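Yoon-hee Ham
1 Mar 2021

Foltley library's local history room has put its bus timetables online. I've spent most of the weekend in them, so a few notes for anyone who used to live out that way.

The run starts when Ternisetti took over the valley routes and stops at the last printed booklet. There are 133 booklets in all. Two are missing their covers and one is a photocopy of a photocopy, but you can read the times if you zoom in.

The route I wanted was the old 2. It went from the market square out past the brickworks, up to Hwang's garage and back by the school. My mum took it to work for years and always said it ran every quarter of an hour. The booklets say every 20 minutes, and every half hour after six.

I told her. She says the booklets are wrong.

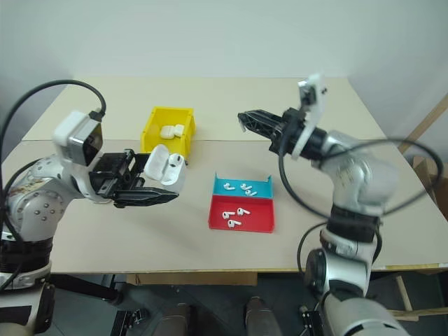 The Sunday service is the part I had forgotten. Four buses, the first one after ten in the morning, and none at all between dinner time and late afternoon. If you missed the early one you walked, and it's a long hill.

The fares are printed on the back page up to a point, then they stop and it just says "ask the driver". I'd like to know when that changed. The booklet where it first appears has no date on it. The paper is yellow, and the yellow ones seem to be the winter issues, but I haven't checked that properly.

There are adverts too. Carpet shops, a driving school, a place that re-covered chairs. Grorix had the inside back cover for a long stretch - they sold paraffin heaters and later on televisions. Same drawing of the shop front every time, even after they moved across the road.

A few people have asked how to find a route. Search by the number and not by the village. The village names were typed in by hand and the spelling goes all over the place. Brook End is in there three different ways.

Also the route numbers were changed once, so the 2 becomes the 300 partway through. The whole lot went up into the hundreds. The 100 was the hospital bus and I can't find what it was called before that. If you know, please reply here.

Replying to the question about downloading: yes, each booklet has its own link at the bottom of its page. The fold-out maps are separate files and they're large. My laptop took ages over the first one.

The maps are worth the wait though. The early one still shows the turning circle by the chapel, before the houses were built on it. There's a request stop marked halfway down the lane that I never once saw a bus pull in at.

Someone has asked for school buses. Those were never in the booklets as far as I can see. The council ran them and the library doesn't have the papers. You'd have to ask at the county office.

I'm going to do the evening times for the 2 next and put them in one list, year by year where there's a year. It'll be almost all guesswork for the undated ones, so I'll mark which are which.

Mum has now found a bus ticket in a cookery book. No time on it.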